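Kitchen tips for the simulated cook
from the Brusbridge robot club's tips page

Our entry for the Meltov round is one supper, cooked by two robot arms in simulation. You would think a kitchen with no washing-up would be easy. We have collected these the hard way.

Leave the pan handle pointing at the cook, and keep it well clear of the plate. Wrists are wider than you remember.

Give the idle hand somewhere to be. Ours waits upright on the left, fingers open, like a pupil who has forgotten the question.
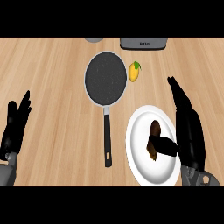 Use the thumb sparingly. It is strong, keen and has no idea what a sausage is. Two of us spent an evening on thumb pressure alone, and supper still left the plate sideways.

Bring the spatula in low and from the side. Orsolya Szénási, who runs our kitchen group, allows three tries before you must go back and check the wrist angle. I usually need four – she has noticed.

Save before you change the friction. Save after as well.
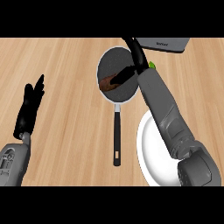 Name your files sensibly. "Ora_final_2" is taken, and so is "Ora_final_2_really".

Put the plate where the forearm won't hide it from your overhead view, or at least learn where its rim is.

Anyone borrowing the Wuyts laptop should bring the charger back by August. You know who you are, and so does the sign-out sheet.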